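We use cookies to improve your experience on this site. By continuing to browse the archive you agree to our use of cookies. Accept | Settings

Subject: Re: [jostby-playgroups] Sorting table for the fall

On Saturday the Wainwright group wrote:
> We have 300 for table activities and I'd like to spend under 115 of it
> on sorting. Rimik sells a boxed set, but it's all plastic tubs. What are
> the rest of you using? And do you bother with written labels?

We use wicker baskets on a plain white table. Ours came from Kiterska, and two of them plus a bag of play fruit came to less than 100. The shallow rectangular kind with a rolled rim works well – small hands can reach the bottom.
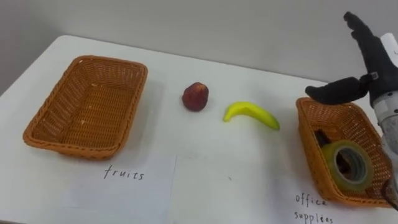

Yes to labels. I write the label by hand, all lowercase, in thin black ink, and it goes in front of the basket where the kids can see it. "fruits" is always on the left. I start with both the apple and the banana out between the baskets. If a group finds that easy I add more.

A thicker marker would be easier to read from the far side. I keep meaning to switch.
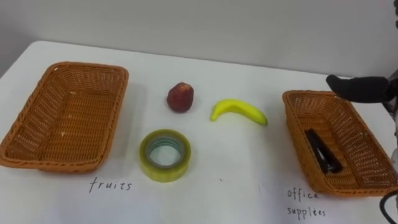 Jostby, May

Copying in my note from the spring list, item 318, as it covers the same question:

Leave space between the baskets so the loose pieces don't get pushed up against a rim. Empty the baskets before each new group sits down. Wicker sheds a little, so shake it out over the trash. We wipe the play fruit with a damp cloth and let it dry overnight – the baskets only get a dry brush.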